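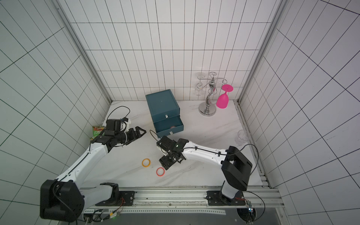 Piltasmont publishes bench rules for two-arm tabletop cells

Tuesday, May 16, 2023
By Silvan Ortner

Piltasmont has released a set of bench rules for small robot cells in which two arms share one work surface. The document, titled Shared Bench Practice, runs to 16 pages and applies to arms mounted on a common rail or plate and used for handling household and office items. It takes effect at the company's own sites immediately. Outside labs that use its benches under contract have until December to comply.

The rules are organized by stage of work: setup, operation, and shutdown. Most of the new material is in the setup section, which covers object placement, cable routing, and the state of the mounting rail.

Objects must be placed so that each one can be approached by at least one arm without crossing the path of the other. Glassware gets its own clause. A glass hung upside down on a rack, as in the cell shown, is treated as a suspended load, and arm speed near the rack is limited to 20 percent of the controller maximum. A glass standing or lying on the surface is subject to the ordinary limit for the cell. The speed limit applies to both arms, including one that is only passing the rack on its way to another object.

Drawer units are covered separately. In the cell shown, the lower drawer of a teal two-tier box is partly open and the left gripper is open in front of it, while the other arm is near two rolls of tape. Under the rules, one arm at a time may work at a drawer. The second arm may continue with a separate task but must keep its gripper at least 6 inches from the drawer front until the first has withdrawn. If a drawer jams, both arms are to be stopped before anyone reaches in - pausing the active arm alone does not meet the requirement.

Cables running along an arm must be clipped to its segments. Loops at the wrist or base are permitted where the joint needs slack, provided the loop cannot reach a gripper at any joint angle used in the task. The operator checks this by moving each joint slowly through its working range before the first run of a shift. Wiring that crosses the mounting rail must be secured on both sides of the crossing.

Rails and channels are to be cleared of loose screws and dust at the end of every shift. Base plate fasteners are checked weekly with a torque wrench, and the reading is entered in the cell log.

The draft was prepared with Skedetti, which supplies enclosures to Piltasmont, and was tried for 3 months on benches at the Wilczyńska site. Two clauses were changed after the trial. A requirement to empty the work surface between tasks was dropped, and the drawer distance was increased from its original value of 3 inches.

The rules do not cover mobile bases, arms with a payload above the tabletop class, or cells that a person enters during operation. Those remain under the Trirkum procedure, which is unchanged.

Last updated: 4:20 p.m.

Recent items
Trirkum procedure: revised form for lockout records
Skedetti changes hinge design on bench enclosures
Cell log templates now available in two formats
Wilczyńska site adds evening shift for bench testing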